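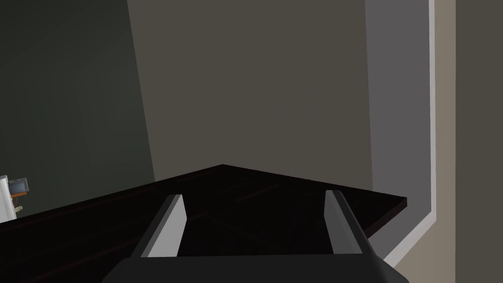
Fig. 4. Dark countertop surface.

Section 3: Caring for your new dark countertop

I went with the near-black finish from Cosgrove in my own kitchen, so most of what follows I learned by wiping the same counter every night. If you followed Section 2, your slab is level and the seams are filled. Now you get to finish it!

Before you start

You'll need a bottle of Osusley sealer, two lint-free cloths, a bowl of warm water and a little dish soap. One bottle covers 28 square feet, and my kitchen took most of it.

1. Clear everything off, even the toaster you never move.

2. Wash the surface with soapy water, then go over it again with plain water. Soap film is the number one cause of streaks – I had to redo a whole corner over it.

3. Let it dry overnight. Mine felt dry by 9 p.m. and still had a damp patch near the sink in the morning.

4. Pour a small puddle of sealer and spread it in long strokes, front to back. Stay in one direction. Circles show up on dark colors as soon as the sun gets low.

5. Wait 15 minutes, then buff with the second cloth until it stops dragging.

6. Repeat steps 4 and 5 once. A third coat just gets sticky (ask me how I know).

Note: If your cloth catches anywhere, you probably have a rough spot left from sanding. Go over it lightly with a 300 grit pad, wipe up the dust and seal that bit again.

Caution: Keep windows open while you work, and don't seal near a lit pilot light. Hang on to your used cloths until they've dried flat outdoors. Never ball them up in the trash.

Everyday cleaning

A damp cloth does nearly everything. For greasy fingerprints I use a drop of dish soap, and I always dry the counter afterward, as hard water leaves pale rings. Skip bleach and scouring powder. Hot pans go on a trivet, every time.

Reseal every March, or sooner if water stops beading. For chips and deep scratches, go to Section 4.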